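Last updated 2nd March

Section 2. Getting the block table ready

I wrote this part for new members of the Tridstead robotics club, because I set the table up wrong for most of my first term and would love to save you the bother! Do the steps in order. Emiliano Montes checks everyone's first setup, so grab him before you switch on.

1. Lay out your parts inside the white border. Anything left outside it is off limits for the arm.

2. Turn every part so that at least one of its square tags can be read. The tags are how our program (we call it Stellow) knows which part it has and which way round it is.

3. Open the gripper fully and bring it down slowly over the part, with one finger on each side.

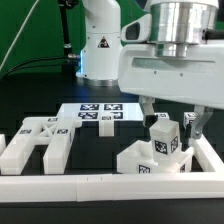 Do I have to place the parts in exactly the same spot every time? You don't. Stellow looks for the tags at the start of each run, so a part can sit anywhere inside the border as long as its tag is clear.

4. Run the short test before you try a build. Type 1,000 for the pause between moves (that's milliseconds, so one second). I once typed 93 and the arm went through the whole list before I'd found my chair.

5. Start your build with the biggest pieces and put the small cubes on last. Olesia Vakulenko's team does a dry run by hand first (no power, just stacking), and I've copied them ever since.
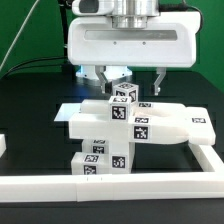
Fig. 2. Gripper above the stacked blocks, tags on show.

Note: if Stellow loses a part halfway through, pause it and look for a covered tag before you touch any settings. I spent a whole evening changing settings in May, and all along one block was hiding another.

CAUTION: Keep your hands outside the border whenever the arm is powered. Pausing doesn't count as off! Use the stop button, wait for the arm to settle, then reach in.

6. When you're happy with the build, save it under your team name and write the run number in the log. We were on 1,146 when I typed this up, so yours will be higher.

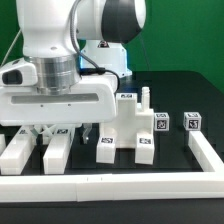 Please write down the bad runs too, with a few words on what went wrong. Ebuka Ajayi reads the whole log before each competition and he's fixed two of my builds that way. Once your run is logged, put the loose cubes back in their tray and go on to Section 3.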